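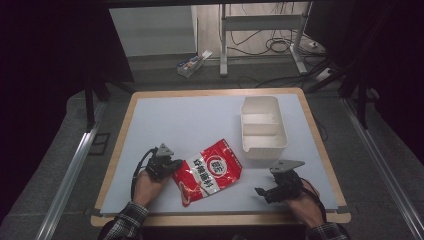 A red snack bag and a white divided tray on the sorting table at Hurkell.

Snack sorting is back at the Hurkell community room, and what a turnout! The May session filled 332 boxes for the Sosell summer lunch program, our best month yet, with chips, crackers and sweets from all over the world in the mix. Next up is June 2024, when the tables open for 2 evenings and there's space for 12 more people at each one. Bring unopened snacks, any flavor, and come hungry to chat!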